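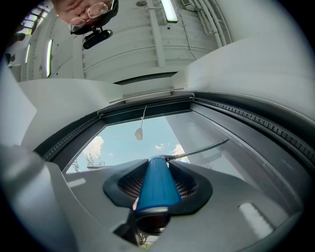 Hillurent has moved its window and seal work into a bigger shop on the east side of Cullstead, and the first vehicle cabs went through in March.

The company repairs and refits cabs for small buses, street sweepers and other service vehicles. Until this year the window work was done in a corner of the main garage on Mill Road, next to the paint room. The new space has 3,916 square feet of floor, overhead lighting and its own entrance from the parking lot.

Mabli Landeg, who runs the Cullstead operation, said the old corner was too cramped and too dusty for glass.

"You'd clean a frame, turn to get the seal, and the frame needed cleaning again," Landeg said. "We lost a lot of mornings that way."

The shop takes in cabs with leaking windows, worn seals, cracked glass or wipers that no longer sit properly on the window. Each opening gets a paper tag on a string when the cab comes in. The tag stays there until the work on that window has been checked, and then it goes into the job folder with the date and the initials of the person who signed off.

Sihan Song, the shop supervisor, said the tags came over from the old garage and will stay, although the office now keeps its job records on a computer as well.

"A cab can have six windows and only two of them are our problem," Song said. "The tag is right at the window, so you don't have to go find a screen."

The largest job at the moment is for Cenamar, which operates shuttle buses in Cullstead and two neighboring towns. Hillurent has agreed to replace the seals on 114 windows for the company and to fit new wiper blades where the old ones are worn. Cenamar is sending the vehicles over in small groups so that its routes are not cut back. Song expects the last of them to be finished before the school year starts.

Junhao Cui, who manages vehicles for Cenamar, said drivers had been reporting water on the dashboard after heavy rain for two winters.

"Mostly it's a towel and a complaint," Cui said. "But water gets into the wiring behind the dash, and then the bus is out for a week. We had three out at the same time in January."

Cui said the company looked at buying replacement windows complete with frames but decided against it after seeing the price. In most cases the frames were still straight and only the rubber had gone hard.

The seals are cut from long rolls and pressed into the frame by hand, starting at the top. Curved corners take the longest. Mingxuan Xia, who has worked on windows at Hillurent since the Mill Road days, said a straight side is a few minutes' work and a bad corner can take most of an hour - longer if somebody has already been at it with glue.

After the glass is in, the window is sprayed with a hose and left for 22 minutes, and the inside edges are checked with a dry cloth. The wiper is then run across the glass and the cab is moved out.

The shop also handles a smaller line of work on the Yin, a compact sweeper cab with a rounded shell that several local landlords and the Cullstead parks department use on sidewalks and paths. Parts for the older model are no longer made, and Hillurent has been buying up used ones. Xia said the shop has enough wiper arms to last a while but is short on the lower trim strips and would like to hear from anyone who has some in a shed.

Six people work in the new shop. Landeg said the company will hire two more over the summer, one of them a trainee, and that experience with vehicles is useful but not required. Applications can be picked up at the Mill Road office, which stays open for paint and body repairs.

Haiyan Meng, who handles bookings, said private owners can also bring in vans and campers for seal work, with appointments from 8 a.m. Owners should take everything off the dashboard beforehand and leave the vehicle unlocked. The wait for an appointment is currently nine working days.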